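6 Oct 2022
Towel and table notes, Skekatham room

Started with the linens since they had been sitting in the crate from Lulberg. 18 blue towels, all the same kind. Put them through one wash, no softener, and dried them flat overnight. Two came out with a pulled thread along the hem. Those went to Annelies for rags.

White table wiped down before anything went on it. The old marks near the wall side are dye, they do not lift with soap. Kobe tried the Meninen cleaner on them in April and it took the shine off, so leave them alone.

Folding. We had been folding in thirds the long way and then in half, which is how Hilde does it for the shelf. It gives a thick edge on one side and the stack leans after eight towels. Went to plain halves today, half and half again, corners matched, thick edge always toward the person folding. Slower for the first few. The stack stood straight at 8 and I stopped there.

Cloth straight out of the crate holds its creases and wants to fold back along them. Better to open it fully, shake it once, lay it down and smooth from the middle out. If it is bunched, do not tug at one corner — the rest just follows and you end up with a rope.

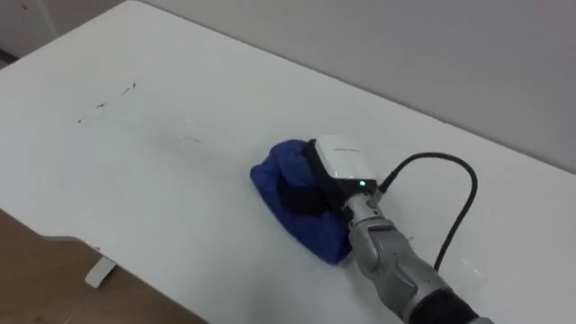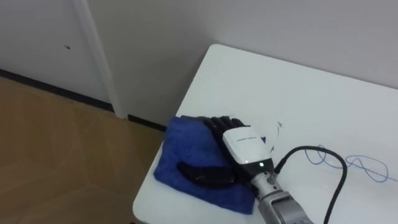 Blue cloth on the white table, bunched in the first, folded in the second.

Size after washing: I measured one only, so take it as a single reading. 1,064 mm on the long side. I don't have a number from before the wash. Maarten thinks they shrank by almost 2 percent but he is going from memory of the order sheet. Will ask Ada for the sheet.

Shelf: the Ngcobo unit takes two stacks side by side with the half fold, where the thirds fold left a gap you could not use. Bottom shelf is still full of the gray dust covers. They need to go somewhere else before the rest of the towels can go in. For now the remaining ones are back in the crate, lid off so they air.

To do
- order sheet from Ada
- measure three more, both sides, before and after the next wash
- tell Hilde about the fold before she redoes the shelf
- move dust covers
- felt pad under the table leg by the door, it rocks when you lean on it to smooth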